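Stripping old office towers for parts: what order do you do it in?
Started by halfpint_h, September 11, 2018

halfpint_h
We are clearing out a load of old desktop towers at work and I've been told to save what is worth saving. That means the processor, one stick of memory and the hard disk from each, and the rest goes to Urkow for scrap. I've done 6 so far and it takes me ages. I stand them upright on the desk and reach in from the side. Is there a better order to do things in, and do people bother taking the power supply out first?

Kestutis_P
Lay them down. You can't see the clips on an upright case and you end up pulling at an angle. Side panel off, board facing up, power supply stays in unless you want to keep it.
Order for me is hard disk, memory, cooler, processor.
Kęstutis Paulauskas

gostura_dan
Agree on laying them down, don't agree on leaving the power supply. On small cases it sits half over the board and you can't get a hand in. Four screws at the back and it is out of the way. At Gostura we did 200 of them last February and took every power supply out first.

Kestutis_P
Depends on the case then. On the ones I get there is plenty of room. Undoing four screws on every machine for nothing is a lot of screws.

halfpint_h
Thanks both. Where do you put the bits as they come out? Mine go in a sandwich box and I have already bent pins on one processor.

marrowfat
Not a sandwich box. Egg trays are no good either, before anyone says it. Get the plastic clamshells for the processors and antistatic bags for the memory. Famance sell the clamshells in packs, I paid 91 pence each for the last lot, which is too much, but they do the job.

gostura_dan
91p each for a bit of bent plastic. Cut up some antistatic foam and put it in a drawer.

marrowfat
Foam is fine for chips with pins if it is the right foam. People use the pink packing stuff and press the pins into it, and then they wonder why they bend coming out.

Kestutis_P
I would have a tray next to the case with a place for each part. Then you see straight away if something is missing before the case goes on the scrap pile. A tray on the left and the tower on its side to the right is a good layout. You don't have to turn round or reach over anything. 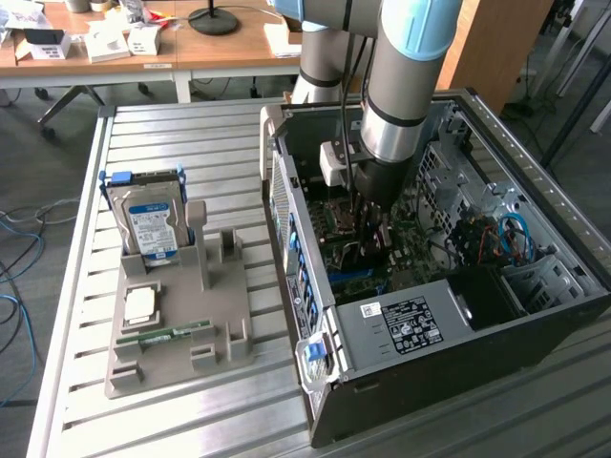
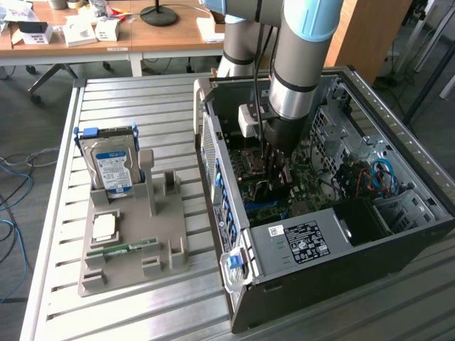 The other thing is labelling. Write the asset number on a bit of masking tape and stick it on the disk as soon as it is out. If you leave it until the end of the day you will mix two up, and if the disks have to be wiped and signed for, that is a problem.

halfpint_h
They do have to be wiped. The asset numbers go up to 3,970 so there are a lot of similar ones. I will do the tape.

gostura_dan
Put the tape on the caddy and the disk both, if there is a caddy. I've had caddies swapped.

Hou_workshop
One more on processors. Warm the machine up for ten minutes before you start if it still boots, then switch off and unplug. The paste goes soft and the cooler twists off. If you pull a cold cooler straight up on an older board the chip can come with it, still clamped. That may be where your bent pins came from and not the sandwich box.

halfpint_h
It did come up with the cooler, now you mention it. Most of these don't boot though, somebody has had the leads.

Hou_workshop
Then twist it gently left and right a few times before lifting. Dental floss between the cooler and the chip if it won't move.

marrowfat
Never had any luck with floss. A hairdryer on the cooler for a couple of minutes works better.

halfpint_h
Did four more this afternoon lying flat, with the power supplies left in. Much quicker. One cooler needed the hairdryer. I have ordered a pack of clamshells, sorry Dan.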